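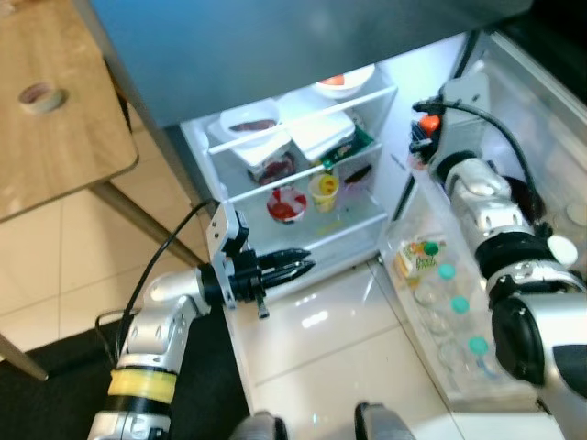
Two robot arms at an open refrigerator, the left gripper pointing into the lower shelf area.

GROLERVILLE - A household robot under test at Rornivell can take a cup out of a stocked refrigerator, but it still needs a person on hand for most of the job, according to results the company released in January.

The two-armed system was given 17 refrigerator tasks, among them removing a named item, putting it back and closing the door. It finished 11 without help. In three others an operator stepped in by remote control, and the rest were stopped.

Reaching between wire shelves remains the hardest part. The arm has to enter low and level, and a wrist that clears the shelf above on the way in can catch it on the way out once the gripper is holding something. Open bowls and cups with no lid add a second constraint, as they must stay upright through the whole move.

"Picking up is mostly solved for rigid objects," said Senan Flanagan, who leads testing at Rornivell. "Picking up with 3 inches of headroom and a full cup behind the one you want is a separate problem."

Bottles in the door gave better results. They stand in a row and can be gripped from above, and the software treats them much as it would stock on a store shelf. The main failure there was a bottle dragging its neighbor when the two were touching.

Speed is also an issue. The average successful retrieval took 8 minutes with the door open the whole time, long enough to matter for food storage. Rornivell plans to have the robot close the door while it computes its next move.

Colm Ní Chonaill, an automation buyer for the grocery chain Kwofie, said the figures were too slow for restocking chilled cases. Kwofie ended a trial of a competing machine from Oklow last year and has returned to hand stocking at all of its stores.

Rornivell has not set a price or a sale date. The next round of tests will add drawers and egg cartons.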